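Home | Shops | Offers | Work with us | Contact

Call for participants: shopper panel for the Skusar sticker and stamp promotion

Posted 11/10/2019

Prever runs loyalty promotions for supermarkets and small food shops. In November our client Trukano starts a new savings promotion named Skusar in 25 of its shops. Customers receive one stamp for every ten euros spent, and a full card can be exchanged for kitchen items. We are looking for 300 households who want to take part and tell us regularly how it goes.

Last spring we did a first panel with 127 households, for a promotion with collectable cards. We learned a lot from their diaries, above all about what happens at the till when the stock is finished and the poster is still in the window.

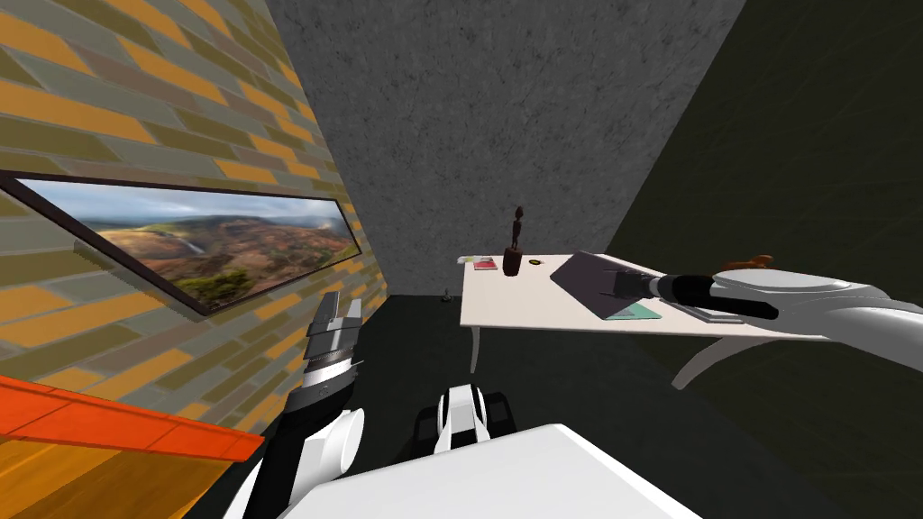

Sumathi Gounder wrote to us afterwards that she liked the diary but found the weekly form too long, and that she would join again if she could skip the questions about shops she had not visited. We have changed the form for this reason. Shops you did not visit are now one tick, and then you go to the next page.

What we ask from you

You do your shopping as you always do. We do not want that you spend more than normal for the stamps. Once per week you fill in a short diary online: where you shopped, whether stamps were offered to you without asking, and whether you exchanged, gave away or lost any. Please keep your receipts until the end of the panel. Twice we will call you by telephone, at an hour that you choose.

You can take part if you

- are 18 years or older
- do the main shopping for your household
- live near one of the participating Trukano shops (the list is sent on request)
- do not work for Trukano, for Prever or for a supplier of the promotion

Children may help with the collecting, but the diary must be filled in by an adult.

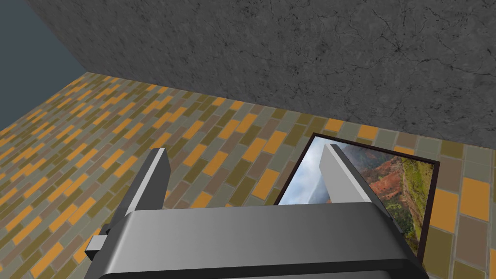
Prever Shopper Research Team

What you receive

Every household which completes the panel receives a shopping voucher, and it is valid also on offers. Those who stop halfway receive a smaller one. The voucher is sent by post after the last diary — please check that your address is correct when you register.

How to register

Send an e-mail to Nithin Lobo with your name, postcode, the number of persons in your household and the shop you visit most. We answer everybody, also when the panel is full. Questions about privacy can go to Sharada Kulkarni. Your diary is read only by our team, and Trukano receives the results without names.

Filed under: Supermarkets, Loyalty cards, Take part

Contact | Privacy | © Prever 2019 | Back to top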